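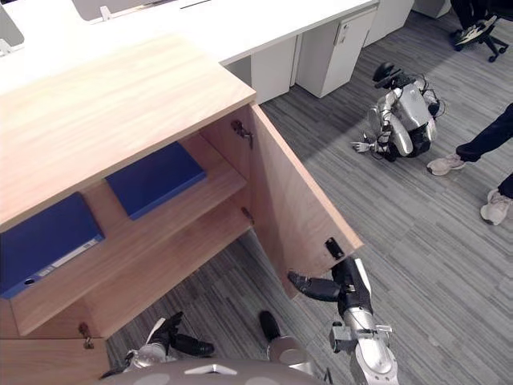 Siriporn Jaidee wrote back within the hour to say that if the public is paying for the battery, the public ought to own a bit of the battery, and why was I being so polite about it?

Fair point, Siriporn! I'm starting with her email because it's better than the opening I had. (Pause here. Let people find seats.)

So, hello, I'm going to talk about the Birkow storage scheme, and who carries the cost when a grid battery goes wrong. I'm for batteries, by the way. I'd have one in my own shed if the shed were drier. My quarrel is with the contract.

The short version: Naltska builds the thing, Naltska runs the thing, and the customers on the Birkow network pay a fixed charge for 11 years whether it stores any power or not. It's on every bill, under "network support", and I'd bet most of you have never noticed it. I hadn't.

Ask the room: who's read the back of their bill? Wait for the laugh, then move on.

Now the bit on risk. If prices go Naltska's way, it keeps the difference. If they don't, there's a top-up clause and we cover the gap. I've read that clause maybe a dozen times and I still can't find the part where we get anything back in a good year — and I was looking quite hard.

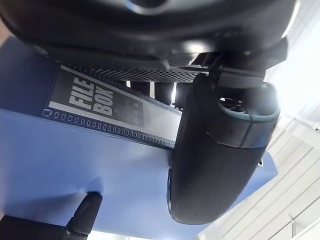 What Cudero did differently

Slow down for this one, I always gabble it.

Cudero is smaller, around 300 homes, and they were offered nearly the same deal. They said no, then went back and asked for a share. What they got was 60 per cent of any profit above an agreed level, paid as money off the standing charge each January. It isn't ownership and I don't want to oversell it. Danish Lashari, who sat through those talks, thinks they could have pushed for more. But it's something, and the firm signed.

People will say Birkow is too big for that. I don't follow this argument at all! A bigger network has more to bargain with, surely?

If someone asks about fire safety: it matters, I'm not the person, see Inês Paiva at the tea table afterwards.

If someone asks whether I'd scrap the scheme: no. Renegotiate at the break point, and publish the top-up payments until then.

Last thing before questions. The 700 letters sent in so far nearly all ask for the same thing, which is to see the figures. Read Fitriani's letter out in full if there's time. If there isn't, just the second paragraph, about her mum's heating. 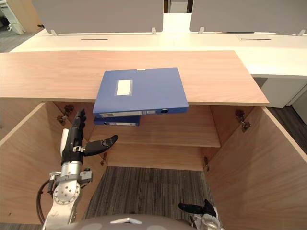
Notes by Tirta Khoo, for the evening talk at Ginting Hall

A few scraps I've added since the first go at this. The slide with the bill on it is too small to read from the back, so say the numbers out loud. Don't say "megawatt" without saying what it would run. And leave out the joke about the substation, it died last time.

Questions start at half past eight and we have to be out by nine.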